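Week 6 notes: Who pays for a teaching hospital?

Okay, picking up where we ran out of time. We'd gotten as far as the three pots of money (patient billing, research grants, gifts) and I promised I'd explain why a gift of 200 dollars and a gift of two million get treated so differently once they come in the door.

Small gifts mostly land in what's called the annual fund. It's unrestricted, so the department chair can spend it on whatever is short that year: a resident's travel to a conference, a replacement ultrasound probe, even parking for clinic patients. Chairs love this money! Ask any of them.
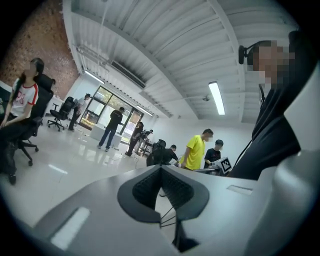

Big gifts usually arrive with a letter attached, and the letter is where the trouble starts. Our case this week is the Lilberg Fund, set up for kidney stone research and nothing else. By the time Nayara Pacheco took over the books it was supporting 124 projects, and a few of them had (let's be kind) a pretty loose connection to kidney stones. Read her memo before section. It's short, and the footnotes are the good part.

Two terms to know cold: endowment (you spend the earnings, you leave the principal alone) and restricted gift (you spend it the way the donor said). A gift can be both. People mix these up on the midterm every January.

Reading: Seneviratne, chapter 4, plus the Pacheco memo. Skip the appendix on tax law unless you like that sort of thing.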